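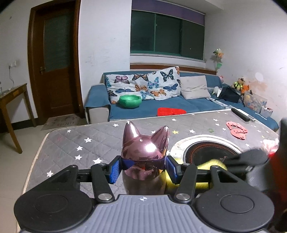
Sample view from the Skimadberg set: a glossy figurine held between the two blue finger pads.

Skimadberg: hand-held gripper recordings of household objects

Summary
Skimadberg contains 534 recordings of everyday objects being handled with hand-held grippers in furnished rooms. It was prepared by the Gamasis project to study how well grasp policies cope with shiny surfaces -- a known weakness of our earlier set, Wegener.

Contents
Recordings are divided into 11 object groups. Each recording has a video file, a gripper-width log and a short text label. Mirror-like objects are marked "reflective" in the label file.

Method and result
Policies were trained on 4 splits and tested on objects left out of training. Adding the reflective group improved grasp success on shiny objects in two of the splits. No clear change was found in the others.

Known limits
Glare may hide the edges of an object. Background clutter was not controlled.

Contact
Jucélia Honorato, data maintainer
Last revised: 14/05/2022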